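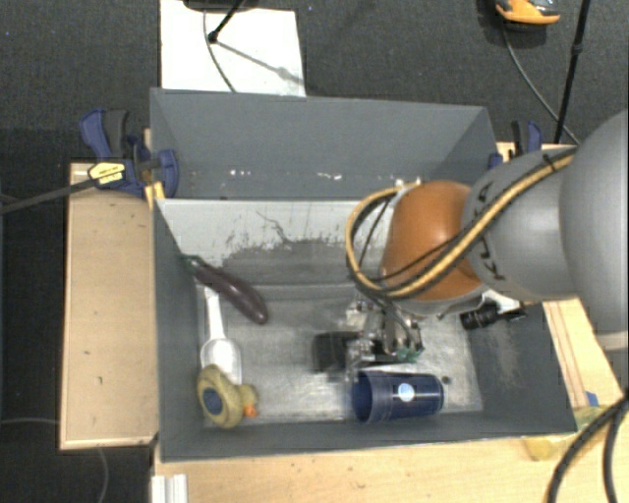 Hello, and thanks for clicking through to the page most people skip! I'm Elvira Marulanda and I started Perkik, which is a play library. We lend out boxes of bits and pieces to nurseries, childminders, grandparents and anyone else with a small person to keep busy on a wet afternoon in Vullham.

When I say bits and pieces I do mean it. People expect wooden train sets (we have two, always out on loan), but what goes home most often is the odd stuff. A plastic cup. A rubber duck. A scoop with a nice long handle. An aubergine, which has been our most argued-about item for years — my colleague Brayan Usuga thinks every kitchen box should have one and I think a three-year-old would sooner have a banana. He usually wins.

I used to work in a nursery, and I spent a lot of my own money on toys that got ignored while the children fought over my measuring jug. So I began putting together mixed boxes at home, first for friends, then for friends of friends, and then my hallway was full and my family were being very polite about it. We moved into our present unit one October and have been filling it ever since. There are 3,000 things on the shelves now and 216 families on the books, plus the nurseries.

How the boxes work is simple enough. Everything that comes back gets tipped into a big grey bin with a divider across it, and then it's sorted, thing by thing. Cups with cups, ducks with ducks, food with food. Anything chewed goes to Edmund Adamczyk, who runs our washing and mending bench and is much fussier than I am. He has strong views on ducks. If water has got inside one it doesn't go out again, and please don't try to talk him round, because I have.

Then we pack. A small box has a kitchen theme or a bath theme or no theme whatsoever, and you keep it for 3 weeks. The no-theme box is my favourite. You get a duck and a scoop and a cup and you'd be amazed how long that lasts — my nephew ran a shop with those for most of a summer and I was overcharged every single time.

We're happy to take donations if they're clean and in one piece. Cups, spoons and pretend vegetables are always welcome. We can't take soft toys or anything with a battery in it, sorry!

If you'd like to have a look round before joining, come in any morning after ten. Ring the bell twice, the first one never seems to reach the back. Brayan will put the kettle on and will almost certainly ask what you think about the aubergine.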